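Gernholm Robotics Room
Sep 12, 2019

A few people asked how we budgeted for our second two-arm folding cell, so I'm putting it all in one thread. We're a small shop. These are our numbers and our mistakes, and yours will be different.

Start with the task. Ours is picking up soft goods, flattening them, folding them and putting them in a basket. We wrote that on one page before we asked anybody for a quote. The first time we bought a cell we skipped the page and ended up paying for payload we have never used.

The arms are the big line and everybody argues about them. I'm leaving arm prices out because the quotes expire and the discounts depend on who you talk to. Get three quotes. Make sure each one says what comes in the box. One of ours left out the power supplies.

What I can talk about is the rest of it, the part that blew our first budget.

Table and walls. We got a flat-pack enclosure from Nollow for $1480. That covers the side walls, the back wall and the work surface. It doesn't cover feet, lights or freight. Freight was quoted separately and took a week of emails.

We chose plain light walls and a white surface. Dark shiny panels cost more and gave us trouble with reflections on the first cell. White shows every scratch. We decided we could live with that and didn't budget for a replacement top until year two.

Grippers. Buy spare fingers when you buy the gripper. We ordered 4 extra sets from Wistitari with the original order and they shipped in the same carton. Ordering them later means a second minimum charge and a second customs form.
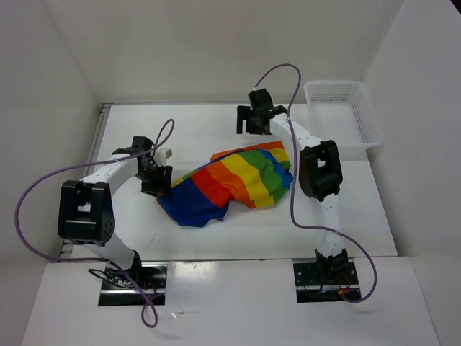 Cables get one line in most budgets and they need several. You want the run from the gripper back to the base, the spares, the clips or sleeves, and the hours to route it all. Measure with the arm at full reach, then add slack. The slack has to go somewhere, and on a two-arm table it goes in big loops like the purple ones on these arms, out past the forearm and back down toward the base. Price the cable management at the same time as the cable. We put $790 down for cables and routing on the new cell and I would not go lower.

Access to the bases is worth paying for. We asked for open cutouts in the front ledge where the arms mount. It was a small upcharge. On the older table you have to take the top off to reach a connector, and that's a two-person job.

Test materials are cheap, so people forget them. Put them in anyway. Striped cloth is useful to us because a fold is easier to judge when you can follow the colors. Buy several of the same one. If the store drops that pattern halfway through your tests, you can't compare the new runs with the old ones.

Same goes for baskets. Buy a stack of one model and write the part number down. A different rim height changes the drop and somebody has to redo the positions.

Lead times on our order: the enclosure took 11 weeks. The arms came sooner and sat in their boxes. If I were doing it again I would place the table order first and hold the arm order for a month. Warranty on our arms started on the delivery date, so we lost part of it to storage.

Setup labor. We hired Lưu Fabrication for mounting and leveling and did the wiring ourselves. I would pay for the wiring too next time. Our own hours never showed up on the purchase request, so on paper it looked free.

What we left out and shouldn't have: a second e-stop, a decent stool, a label maker, a lockable drawer for the hex keys. All small. All bought later on somebody's card and reimbursed slowly.

What we cut and don't miss: the rolling base, the extended software support, the branded tool kit.

Our next request goes in this March. It has separate lines for arms, grippers, enclosure, cabling, spares, test materials, freight and labor. Finance asked for one total last time, and when the total went over we couldn't show them which part had moved.

I'll post the blank spreadsheet once I've taken our account codes out of it. If you have a quote in hand and want to know what's missing from it, reply with the line items and leave the prices off.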